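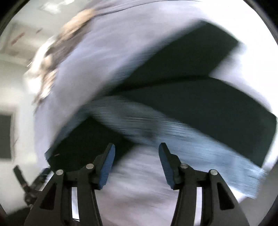

Section 4. Showing a task with the hand grippers

By now your pair of Otico hand grippers should be charged and matched to each other (if they're not, pop back to Section 3 and we'll wait for you). Now comes the part most people have been looking forward to, which is teaching by doing. You carry out the job yourself with the grippers, and the recorder keeps every movement for the robot to learn from later. Cloth is a lovely first task - it's light, it's forgiving, and it won't break if you let go at the wrong moment.

1. Clear a bit of floor or a low table and choose one piece of cloth. A tea towel or a small blanket will do nicely.

2. Hold each gripper by its grip and squeeze the trigger all the way, then let it open fully. Do this 4 times so the recorder learns its range.

3. Press Start and wait for the long beep. Keep still for a moment after it, as the first movement is often lost otherwise.

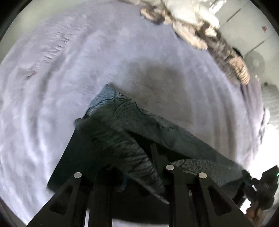
4. Bring the fingertips down to the cloth at a gentle slant and close them on a single layer. If you pick up the rug as well, open the fingers, lift away and try again. There's no need to stop recording for a small fumble.

5. Make your fold at the pace you'd use for an ordinary basket of washing, perhaps a touch slower. Quick swings of the wrist blur the view, and blurred stretches get marked down when you upload.

6. Let go, raise the grippers clear and press Stop.

Note: We suggest 50 good recordings of the same fold before you move on to a new one. Mix up where the cloth starts and which way it's lying. Katherine Sánchez, who wrote our practice sheets, likes to do 6 and then put the kettle on, and we think that's a sensible way to go about it.

CAUTION: Keep fingers, hair and loose sleeves away from the joints while the gripper is closing. Don't use the grippers on cloth that is being worn by a person or a pet.

To check your recordings, go to Section 5.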